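Receptor digital terrestre Venus 516 – caixa para TV antiga e nova

Ref. 3859
Disponível em stock. Envio em 88 g de embalagem extra, já incluida no preço dos portes.

Para quem ainda tem televisor sem sintonizador digital. Liga, procura canais, está a andar. Saída HDMI e saída RCA (os três cabos de cor), por isso dá para aparelhos de tubo também. Cabo RCA vem na caixa, o HDMI não – pedir à parte se fizer falta.

Sintonização automática e manual. Guia de programação até sete dias, se o emissor o transmitir. Teletexto, legendas, segundo áudio. Lista de favoritos, bloqueio por código. Código de fábrica 0000, mudar logo no primeiro arranque.

Porta USB à frente: grava para pen ou disco externo formatado em FAT32. Discos grandes sem alimentação própria às vezes não arrancam, usar disco com transformador. Gravação por temporizador só com o aparelho em standby, não desligado no botão de trás. 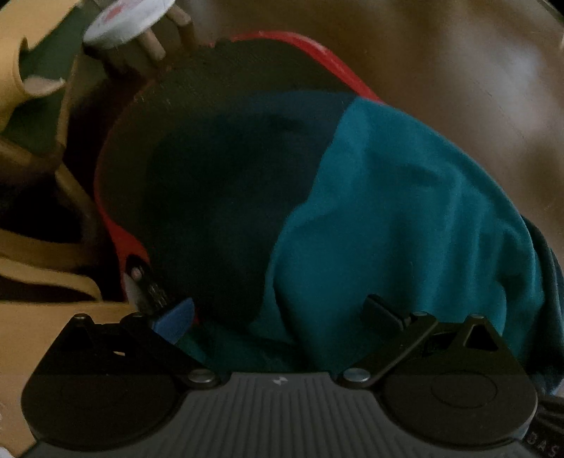 Antena: ficha IEC normal, fêmea na entrada e macho na saída para o televisor. Alimentação de 5 V para antena interior activa, vem desligada, liga-se no menu Instalação. Quem tem antena colectiva deixa desligado.

Na zona de Skorkville e no vale de Pellach o sinal mudou de canal em Fevereiro. Quem já tinha o Venus tem de repetir a procura – Menu, Instalação, Procura automática, OK. Apaga a lista antiga, os favoritos também se perdem. Anotar antes.

Versão de firmware actual: 251. Corrige o relógio adiantado uma hora e as legendas que ficavam presas no ecrã. Actualiza-se por USB, ficheiro na raiz da pen, não tirar a pen a meio. Aparelhos comprados depois de 2021-02-02 já trazem esta versão.

Na caixa: receptor, comando, duas pilhas AAA, transformador, cabo RCA, manual em português e alemão.

Comando de substituição à venda em separado. O comando do modelo Albers tambem serve, menos a tecla de gravar.

Garantia de dois anos com factura. Avarias e devoluções: Theda Heitmann. Encomendas de revenda e hotéis: Hartmut Haberkorn, preço por quantidade a partir de dez unidades. Indicar sempre a referência e o nº de série (etiqueta por baixo).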